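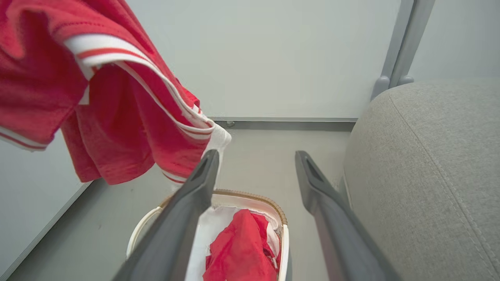
Holtitz Music Collective
Minutes of the August planning meeting

Present: Hawi Wubshet (chair), Lech Bielecka, Leszek Jasińska, Edmund Kurek, Sławomir Olszewski (minutes)

Meeting opened at 7 p.m.

1. Last month's minutes
Approved with one fix: the bass player on the Prallix session was Edmund, not Lech. Sorry, Edmund!

2. Plestosik EP
Leszek played us the rough mixes of all four songs and the room went very quiet, in the best way. The second track now opens with just voice and harmonium, and the drums wait until the second chorus (Hawi asked to hear it again straight away, so we did). Leszek still wants to redo the backing vocals on the closing song. Edmund thinks the current take has a nice roughness to it and would be sorry to lose it. Agreed that Leszek will record a new version and the band will pick between the two.

Running order is still open. Lech would put the slow one first. Sławomir would put it last.

3. Pressing
Lech has a quote for 500 copies on black vinyl. Colored vinyl costs more and takes longer, and after some wistful talk about green we agreed to stay with black. Sleeve text to be proofread by two people this time, please, including the spine.
Action: Lech to confirm the order once the running order is settled.

4. Release show
Urbańczyk is ours for the night! The hall holds 238 standing, fewer if we put chairs along the back wall, and Hawi would like at least one row for people who need to sit. Doors at 7, first act at 8. Prallix have said yes to opening and will play a 36-minute set, a figure they were oddly firm about. They're also bringing the new song with the two trumpets, which everybody who heard it at rehearsal is still humming.

Sound check order: Plestosik first, then Prallix, so the opening band's gear can stay put.
Action: Edmund to ask the hall about a second monitor mix.
Action: Hawi to draft the poster text.

5. Video
Short discussion. The band would like one long take of the first single, played live. Leszek knows a stairwell with wonderful echo. Sławomir to go and listen to it with him, and bring a recorder.

6. Songwriting evenings
The last one drew about 30 people, several of them playing their own songs in public for the first time, and it was a joy from start to finish. We'll keep the format: one song each, no apologizing before you play. Lech offered to bring his spare guitar for anyone who comes without one.

7. Other business
The piano in the practice room needs tuning (the low D especially). Edmund will call the tuner.

Closed at 9:15 p.m., followed by another listen to track two.

Recent items
Minutes of the July planning meeting
Prallix: notes from the studio
Songwriting evenings: how to sign up
Getting to Urbańczyk

Contact the collective | © Holtitz Music Collective | Back to top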